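Plirness Community Boards > Home & Household > Moving and Storage

Flat rate movers vs. hourly, and am I crazy to pack it all myself? 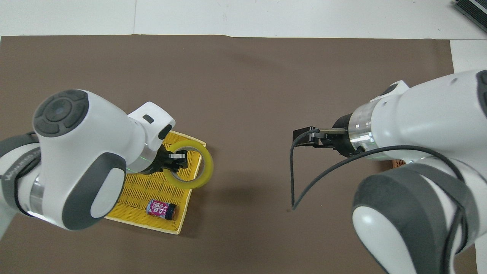 posted by quiltedmoose
Thursday, February 18, 2021

Okay so we're moving from Flarnness to Nasitton at the end of the month and I am losing my mind a little. It's a two bedroom apartment, third floor, no elevator. I got a flat rate quote from Postma for $1,069 and that's with us doing all the packing. The other place I called wants to charge by the hour with a minimum, and the guy on the phone would not give me even a ballpark. Just kept saying "depends on the stairs." Well yes, sir, I told you about the stairs!

My husband thinks we should go hourly and have every single thing boxed and sitting by the door so they can fly through it. I think he's dreaming. Has he met our apartment? We've got his record collection (heavy), my fabric stash (heavier than you'd think), and a kitchen I haven't even started on.

So, two questions. Flat or hourly? And is paper enough for dishes or do I need to buy bubble wrap too?

---

posted by Dale_in_the_Basement

Flat rate, no contest. We went hourly two moves ago and the truck sat in traffic for ages while I watched the clock. You pay for that. I'd get the Postma quote in writing though, with the stairs listed on it. Ask if the price changes if they can't park out front.

As for dishes, plain paper is fine. Plates go in on their edges like records in a crate, never flat in a stack. Crumple more paper in the bottom of the box first, a good thick layer. I've never bought bubble wrap in my life and I've lost one gravy boat, which was ugly anyway.

---

posted by pepperjackie

Gotta disagree with Dale on both! Hourly was cheaper for us by a mile, but we were super ready. Boxes taped, labeled, furniture already in pieces, lamps in the car. The crew was done before lunch. If you're organized, flat rate just means you're paying for somebody else's mess.

And paper for glasses, no way. I lost a set of wine glasses that way. Get the cardboard dividers, liquor stores give them away if you ask nice.

---

posted by Dale_in_the_Basement

How far did you go though? Across town is one thing. Flarnness to Nasitton you've got the bridge to deal with.

---

posted by pepperjackie

Okay fair, ours was four blocks lol. I didn't think about the bridge. I still stand by the wine glasses.

---

posted by quiltedmoose

Ugh, the bridge. I forgot all about the lane closures. That might settle it. (He's reading over my shoulder and he says it does not settle it.)

How many boxes are people using for a two bedroom? I picked up 18 book boxes from work and I'm starting to think that's a joke.

---

posted by Shireen Joubert

It's a bit of a joke, sorry! We're in a similar size place and we went through over 100, although that includes small ones and I have three kids with opinions about stuffed animals. Start with the closets, you'll be shocked at what's in there. I found a fondue set I'd bought twice.

Don't cheap out on tape. I bought the bargain rolls and they kept splitting down the middle so you're standing there picking at it with your fingernail at midnight. Run it along the bottom seam twice and then once across. For the fabric, I'd use suitcases. They've got wheels and you have to move them anyway.

---

posted by torchlake_tom

Records: small boxes only, standing up, snug but not jammed. I'd take those in your own car and not put them on the truck at all. February is fine but don't leave them in there overnight with other stuff piled on top.

I'm with Dale on flat rate. Also tip the crew in cash, and have cold water in the fridge at the new place. Three flights is a lot of stairs.

---

posted by pepperjackie

Agree on the tip. Disagree on suitcases, ours came through with a busted wheel because somebody (me) filled it with cookbooks.

---

posted by Shireen Joubert

Cookbooks are a different animal! Fabric has some give to it. But yes, lift it before you commit.

---

posted by quiltedmoose

You guys are great, thank you!! I called Postma back and they'll put the stairs in writing and hold the price until Monday. Husband is still grumbling but he did go out for more boxes, so I'm taking that as a yes. I'm trying the liquor store for dividers tomorrow, and the fabric is going in suitcases as of tonight. I've filled two already and I'm not even through the flannel.

Anybody know if the thrift store in Nasitton does couch pickup? We measured the new stairwell and I don't love our chances.

---

posted by torchlake_tom

They used to, but you had to call well ahead. Try taking the legs off first. We got ours around a worse corner than I thought possible by standing it on end.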